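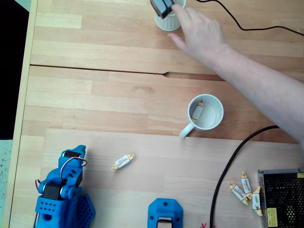

Help > Tables and Worktops > Care and Orders

Filed under: Wood Care

Updated January, by the Brelta customer desk

Oiled Tabletops: Common Questions

My table arrived with an oiled finish. What does that mean for daily use?

An oiled finish soaks into the wood and leaves very little on the surface. The table feels like wood when you touch it, and small marks can be repaired at home. It also means the table needs more attention than a lacquered one. Wipe up spills when you see them and put something under hot dishes. A plate straight from the cupboard is fine. A pot straight from the stove is not.

How do I clean it?

Use a cloth wrung out in warm water. For grease, add a little plain soap, wipe again with clean water and dry with a second cloth. Always wipe along the grain. Do not use scouring powder, bleach, glass cleaner or the rough side of a sponge. Microfiber cloths are fine if they have been washed without fabric softener.

How often should I oil the top?

New tables need it most. Oil once in the first month, again after three months, and then twice a year. A table used for meals every day may need it more often. To check, put a few drops of water on the area where you usually sit. If the drops stay round, leave the table alone. If the wood darkens under them within a few minutes, it is time.

Which oil should I use?

We finish all Kallio and Boltska tables with Haver hardwax oil, and the same oil can be used at home. Haver Clear keeps the color closest to how it left the workshop. Haver White has a small amount of pigment and slows the yellowing that pale woods show over time. Pick one and stay with it - switching from White to Clear leaves patches unless you sand the whole top first.

Do not use olive oil, sunflower oil or any other cooking oil. They never harden properly and the surface turns sticky.

How much oil do I need?

The 1000 ml can covers a large Kallio dining table several times over. For a desk or a side table, the small can is enough. Oil that has been opened keeps for a year if the lid is pressed down hard and the can is stored away from frost.

What are the steps?

Clean the table and let it dry overnight. Pour a small amount of oil onto a lint-free cloth and work it in along the grain, one section at a time. Wait 15 minutes. Wipe off everything the wood has not taken up, including along the edges, where oil likes to collect. Leave the table for a full day before you use it, and keep water off it for 5 days.

Lay used cloths flat outdoors to dry, or soak them in water before you throw them out. Oily cloths left in a ball can heat up and catch fire without a flame anywhere near them.

The surface feels rough after I cleaned it. Is it damaged?

No. Water raises the grain, and this is most noticeable on a new table. Let it dry, then rub lightly along the grain with the gray pad that came in the care kit. Oil it afterward.

There is a white ring from a cup. How do I remove it?

Start with oil and a soft cloth, and rub for a minute or two. Many rings fade at that stage. If the ring is still there the next day, sand lightly with 240-grit paper, going a little past the mark so that you don't end up with a visible spot, then oil. Black rings are usually from metal and moisture and go deeper. Write to us before sanding those.

A gap has opened between two boards. Should I fill it?

Please wait. Wood shrinks in dry air, and heating season is when most people notice it. Small gaps usually close again in summer. Filler pushed into a winter gap can be forced out, or can push the boards apart, when the wood swells. If the gap is wide enough to take a coin in July, send us a photo with a ruler next to it.

Can I stand the table next to a radiator?

We advise against it. Keep at least two feet of space, and more if you can. Underfloor heating is fine for Kallio tables. The Boltska has a solid panel base, so fit the felt feet to let air move underneath.

Can I cut food directly on the top?

You can, but the knife marks will stay. A cutting board is cheaper to replace. Put a cloth or a set of rubber feet under it so that grit does not get dragged around beneath it.

Will the color change?

Yes. Pale woods get warmer and darker ones usually lighten. Most of the change happens in the first year. Move lamps, trays and table runners now and then during that time, or their outlines will show. If you have an extension leaf, leave it in for a few weeks so that it ages along with the rest.

Do you sell spare parts?

Legs, bolts, leaf catches and felt feet are all available. The bolt set for the Kallio is part 109. The leaf catch for the Boltska is part 532, sold in pairs. Tables made before we changed the leg fitting need the older bolt, so check the label under the top before ordering.

Can I return a table after I have oiled it?

No - once it has been oiled at home we cannot sell it as new. Faults in the wood or the joints are still covered by the warranty, and oiling does not affect that.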